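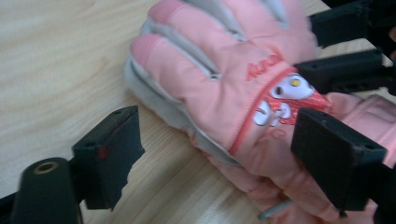 By Cinzia Donati | 3rd January

Sorting and storing children's winter gloves

Gloves stored unpaired or creased tend to come out of the closet with one missing and the padding flattened. The procedure below covers padded ski gloves and knit gloves. Allow 23 minutes for a family's worth.

Before you start

Clear a table and set out one shallow, open bin per child. Low walls are better than a deep box, which hides the bottom layer. Gloves must be fully dry. Check inside the fingertips, where moisture stays longest.

Padded gloves

1. Lay the glove on the table and straighten the fingers.
2. Inspect the seams between the fingers and any reinforcement patches at the tips. Set aside gloves with open stitching.
3. Pull the cuff out to full length and smooth the wrinkles. Compressed padding recovers slowly.
4. If the cuff has a cord, loosen it.
5. Do not fold across embroidery. Store the glove flat, back of the hand up.

Knit gloves

1. Find both gloves of the pair before either goes into the bin.
2. Spread the fingers of each glove and look for pulled loops.
3. Lay the first glove in the bin, fingers pointing away from you, cuff toward you.
4. Place the second directly on top, same direction.

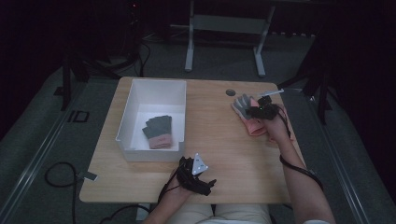
First glove in the bin, second glove with the fingers spread.

Labeling

Mark the short side of the bin with the child's name and glove size. I use Jeradex tape, 37 mm wide, but any removable tape will do. Put singles in a separate bag and keep them until May, then discard them.

We use cookies to remember your settings. Accept | Manage

Contact | © Ziltach Home Notes | Back to top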